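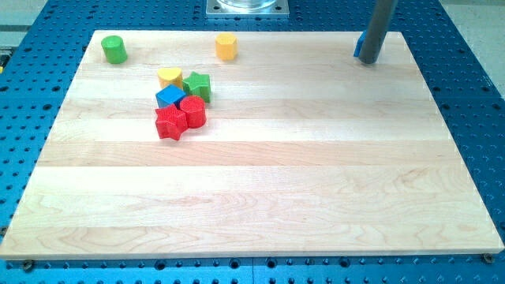

I said I would write something after the Bandance tournament, so I'm doing it on Sunday while the uniforms are in the wash.

For anyone who hasn't followed along, my daughter plays guard for the Folovden girls, who are mostly sophomores this year. They went into the weekend with 9 wins and a seeding that put them against Plukance in the first game. Plukance has beaten us every time I can remember, usually by enough that their starters are sitting with ice on their knees by the fourth quarter.

We lost again, 44 to 41. I'm still pretty happy about it.

The first half was ugly. Both teams pressed and both teams threw the ball away. Coach Amoah had them in a two-three zone, and Plukance kept passing it around the outside and missing. The gym at Bandance has a low ceiling over one end and a draft from the double doors, and the rims are tight. Shots that drop at home bounce straight up there. It was 17 to 15 at the half and I don't think either side deserved more.

In the third quarter Chae-won Hong got going. She is listed at five foot three and I think that includes the shoes. She hit three from the left corner, almost the same shot each time, and on the last one her defender had a hand right in her face. Plukance called timeout and put their best player on her, which opened up the lane for everybody else. That was the best stretch of basketball I've seen this group play. They moved the ball, they cut, and they stopped looking at the bench after every mistake.

What cost us was free throws. We missed 8, and most of those were in the fourth quarter. My daughter missed two of them and brought it up in the car before I had the engine started. I told her we could shoot some in the driveway and left it there. She's fifteen and knows how to subtract.

The last possession has been argued over in the parents' group chat, so I'll say what I saw. We were down three with the ball. Adwoa Amoah drew up something to get Chae-won loose in the corner again, Plukance switched it, and the pass went to Maritza Londoño at the top. She had a decent look and it was short. There may have been some contact on her elbow. I was at the far end and couldn't tell you. The officials let both teams play all game, and I don't think they were going to change in the last four seconds.

We won the consolation game the next morning without much trouble. Tip was at 8:30, which is too early for teenagers, and the other team looked even sleepier than ours. Everyone got in. Chang-ho Myung ran the scoreboard for that one after their regular guy didn't show, and he only put points on the wrong side once.

A few practical things. Practice on Tuesday moves to the small gym. Whoever picked up a gray hoodie with a paint stain on the sleeve from under the second row, it's ours and she would like it back. Deok-su Lim has the game video and will share it with anyone who asks, but he wants people to know the first quarter is mostly the back of a man in a green hat.

We get Plukance again in February, at our place. I've been told the bus from the middle school will run that night. I'll post the time when I have it.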